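Chapter 3
What the Quote Leaves Out

A price on a quote is the number a seller wants you to remember. It is seldom the number you will pay. Before you compare two machines, learn to read a quote for what is missing.

Take the case of Brollis, a small shop that cuts and packs clear plastic parts. In September its plant manager, Bianka Csonka, was offered a robot cell by a dealer called Gano. The quote ran to 13 lines. Grippers took up one of them, marked "standard fingers, included." The demonstration had gone well, with cardboard boxes.

Csonka's shop does not ship cardboard boxes. She asked how the fingers would get hold of a flat sheet lying on a table, and how the vision system would find a part it could see straight through. The dealer promised to look into it. Write that phrase down whenever you hear it - it usually has a cost attached.

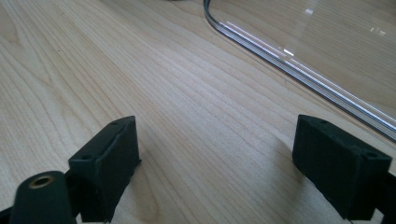

Figure 3.1 Gripper fingers and a clear sheet on a wooden tabletop. The edge shows well; the wood grain is visible through the rest.

The second quote had 15 lines. It added custom fingers, extra lighting and a yearly service fee, and the payback period the dealer had first claimed was gone from the cover page.

None of this proves the cell was a bad buy. It does show that the first figure described somebody else's work. In this chapter we will rebuild the Brollis budget from the part outward, starting with the three questions Csonka should have asked before the demonstration.

3.1 Start with the part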